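Wustindale Technical Institute
Planning and Buying Automation Equipment
Handout 4: Budgeting for hand-held grippers
Instructor: Quang Doãn

Last session covered the arm itself. This one covers the small equipment, where most first budgets go wrong.

Start with the work list. Write down the tasks, the surfaces and the objects before you ask for a quote. A cloth on a table and a stack of thick books call for different finger widths and different grip. If the list changes after the order goes in, the fingers are usually what you buy again.

Split the budget into two lines. Line one is the tool body and mounting plates, bought once. Line two is wear parts – fingers and contact strips – bought every term. 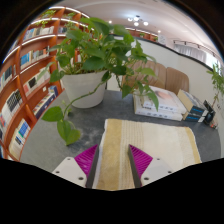
Should spare fingers go in the first order?
Order one spare pair per tool with the first purchase, and put later pairs under wear parts.

Worked figures, per tool, in dollars:
Katsaros quote, body and plates: 807
Prerkell quote, body and plates: 1,012
Finger pair, either supplier: 183
Delivery: 30

Katsaros with one spare pair and delivery comes to 1,020. Prerkell comes to 1,225. Prerkell's price includes the first pair of fingers and Katsaros's does not, so add another 183 to Katsaros before comparing – 1,203.

For next session: redo the table for three tools, one delivery charge per order. Bring the Ollska price sheet from February.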